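Switching the porridge over to steel-cut

I ate quick oats for years and never thought much of them. In June the grocery in Midmont stopped carrying the big bag I liked, so I bought a kilo of Lorken steel-cut and had to learn how to cook it.
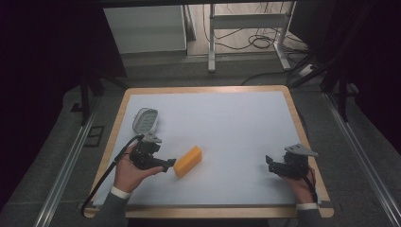
2 min read

The packet says to simmer for half an hour, and on a weekday I don't have that. What works for me is doing most of it the night before. I boil 200 mL of water with a pinch of salt, tip in the oats, put the lid on and turn the element off. By morning they've taken up nearly all the water and only need a splash of milk and a few minutes on low.

I tried the slow cooker as well. It left a brown crust around the sides that took longer to scrub than the oats took to cook, so that's back in the cupboard. 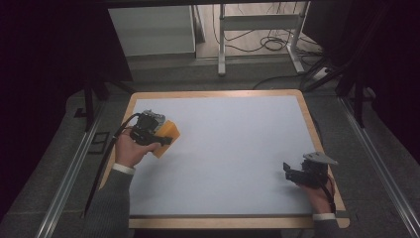
Toppings are whatever is in the fridge. Stewed rhubarb is good while it lasts. Brown sugar is fine but I go through it too fast. I had a jar of Saragih palm syrup left over from baking and a spoonful of that has a bit of a smoky flavour, which I like more than maple, though my family disagrees.

Cost is a bit higher than the quick kind. I still keep a small bag of quick oats for biscuits, as the steel-cut ones stay too hard in the oven. Next I want to try a pot with barley mixed in, half and half, and see if the overnight soak is enough for both.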